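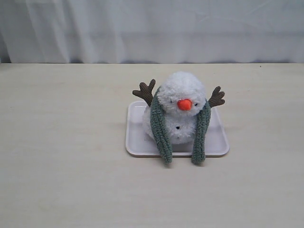

How often do the finger pads on a small pick-and-place arm need changing?

When they go shiny. Ours do that at 1,000 picks or so the maker's leaflet would have you believe, and a good deal sooner if the thing being picked is fluffy. Rub a thumb across the pad. If it drags, leave it alone. If your thumb skates, get the spare pair out of the drawer.

The arm in our workshop is a Stostden, bolted to the end of a bench and given one job, which it does with the air of someone doing you a favour. It puts things in trays. Most of what follows I learned by doing the opposite first.

Fluff

Soft goods shed. Plush sheds, knitted things shed, and chenille sheds as if paid to. The fluff goes straight for the slide behind the fingers, where there is a smear of grease waiting for it, and the two of them make a sort of felt. You will know you have felt when the fingers close slowly and open with a sigh.

Switch off at the wall. Open the fingers by hand as far as they go and pick out the worst with tweezers, then go over the slide with a dry paintbrush, the half-inch sort. Don't blow it out with an air line. I did, and drove the lot into the bearing, where it stayed until February. Finish with one drop of Uvar light oil on each side. One drop. A second drop is next month's felt.

Pads

The pads on ours are held by 2 small screws apiece. Put a saucer underneath before you touch them. Change both pads together, even when one looks perfectly good, or the grip pulls to the worn side and everything lands skewed in the tray. Wipe the bare metal with a cloth before the new pad goes on, and nip the screws up until they stop and no further. They go into plastic and they will not forgive you.

For soft things, turn the grip force down before you do anything clever. A plush toy wants less squeeze than you'd think — it gives, the fingers follow, and by the time the arm is happy it has hold of the stuffing as well.

Dangly bits

Scarves, ribbons, labels, drawstrings. The arm was taught where the body goes and has no opinion about the rest, so a long scarf will hang over the rim wherever it likes. If that matters to you, lift higher before crossing to the tray and come down slowly. If it doesn't matter, spend the afternoon on something else.

The tray

A light tray wanders. Ours crept sideways a hair at a time until the arm was setting goods down on its edge with complete confidence. Two dabs of Bravo tack underneath cured it. Pencil round the corners as well, so you can put the tray back after wiping the bench. White tray on a pale bench is hard on an overhead camera too, and if yours keeps losing the rim, try moving the lamp to one side so the edge throws a bit of shadow. I bought a new lens first. It is a very nice lens.

Checking the home position

Consuelo Echevarría, who had the arm before me, left a note inside the lid of the control box: "Home it cold, then home it warm." I ignored this for a year. Send it home first thing, mark the fingertip's spot on a bit of masking tape, then do it again after an hour's work. If the two marks differ by more than the width of the pencil line, look at the belt. A Skivier tension gauge is handy, though plucking the belt and listening does nearly as well once you know the note.

Write down the date you last oiled it on the same bit of tape. Mine says "oiled" and nothing else.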